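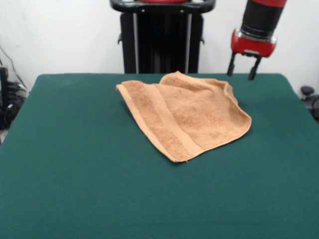

Ullberg terry towel in caramel, on dark green felt.

Ullberg Terry Towel, Caramel

We don't stock many towels. Most of the claims made for them are hard to check and harder to believe, and when the Ullberg arrived in August with "hotel quality" on the paper sleeve, it nearly went straight back. Which hotel?

What we can vouch for is plainer. It has a looped pile and a smoother woven border band, and the color sits between tan and orange. On some screens it goes peach. If you need it to match a bath mat you already own, order one and look at it in daylight before you buy six.

The maker says it gets softer with every wash. Léonie Chevalier, who buys our linens, has heard that from every mill she has dealt with and would like to see one put a number on it. We haven't, so take it as sales talk.

Loose threads: expect the odd one at the edge. Snip it, don't pull it. Terry loops run if you tug them, and we won't take back a towel with a pulled row.

The border band may draw in a little after a hot wash - most do. Shake the towel out and tug the band straight while it's damp. Skip the fabric softener, whatever the bottle promises about fluffiness.

Item: 1199
Color: Caramel
Width: 67 cm
Hanging loop: none
Sold: singly
Gift box: no, and please stop asking Rosine

Returns accepted unwashed, with the sleeve. Orders placed before noon on Monday leave our Onthorpe store the same day. Bath mats in this color are listed separately under Arnaud, and the match is close, not exact.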